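How to Sort and Fold a Mixed Load of Laundry on One Sheet

Posted 29 September 2018

A mixed load is the one most people put off. Shirts, towels, cloths, and odds and ends all come out of the basket together, and there is no obvious place to start. The method below uses a plain light-colored sheet as a work surface. It works on a bed, a big table, or a clean floor, and it takes one person 18 minutes for a full basket once you have done it a few times.

We started folding this way at the shared laundry room on Nostevel Street in Trernamville, where the tables get used for everything and you can't count on a clean top.

What you need

One flat sheet, white or pale gray, twin size or larger
The clean, fully dry load
A basket or bag for finished piles
A second bag for anything that needs mending or another wash

Skip fitted sheets. The elastic pulls the corners in and the surface never lies flat.

Step 1: Put the sheet down

Shake the sheet out once and let it drop over the surface. Smooth it with your forearm from the center toward the edges. You do not need to iron it or get every crease out. A few wrinkles make no difference to the folding. Lint and loose threads show up well on a pale sheet, and so do dark socks.

If the sheet slides on a slick tabletop, put a bath towel under it.

Step 2: Sort by color family first

Empty half the basket at one end. Working from that heap, move pieces into color families: whites, grays and blacks, blues, reds and oranges, everything else. Don't fold anything yet. Folding while you sort is slower and you end up restacking.

Blues take the most care. Navy looks black in a dim room, and a navy cloth that gets into the black pile usually stays there until somebody needs it. Hold any doubtful piece against a lighter blue one. Against periwinkle or sky blue, navy reads as blue right away, and true black still looks black.

Step 3: Open up the bunched pieces

Small cloths come out of the dryer twisted. Pick up a twisted piece near the middle, lift it clear of the pile, and let the ends fall. Then find two neighboring corners, hold one in each hand, and give it a single sharp shake. Lay it down flat on its own color pile.

Keep one lighter cloth spread flat at the bottom of each color pile as a base. The darker pieces go on top of it, where you can see their edges.

A dark navy cloth, still bunched, over a periwinkle one spread on the sheet:

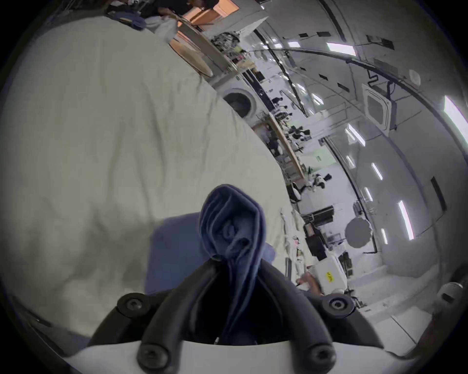

Step 4: Fold the flat items

Take one color pile at a time. For square cloths, fold in half, then in half again, and turn the folded edge toward you. For rectangular towels, fold lengthwise in thirds, then in half, then in half again if the shelf is shallow. Stack with all the folded edges facing the same way.

Shirts go face down. Bring each side in to the middle with the sleeve laid back along it, then fold up from the hem in two turns.

If a stack starts to lean, split it in two. Eleven-inch shelves will hold two short stacks side by side better than one tall one.

Step 5: Pull out the problem pieces

Anything with a stain, a loose hem, or a missing button goes in the second bag. Write what is wrong on a scrap of paper and pin it to the piece. Stains that have already been through a dryer may need a long soak before the next wash.

Step 6: Clear the sheet

Move the finished stacks to the basket, heaviest on the bottom. Gather the sheet by its four corners so the lint stays in the middle, carry it outside, and shake it. Fold it last and keep it with the basket.

Notes on the sheet itself

An old cotton sheet is fine. Ours is a Sornon flat that was retired from a guest bed, and the Frimpong we tried before it was too slippery for stacking towels. Wash it every few loads, without fabric softener. New dark cloths can leave color on a pale sheet, so wash those once or twice by themselves first.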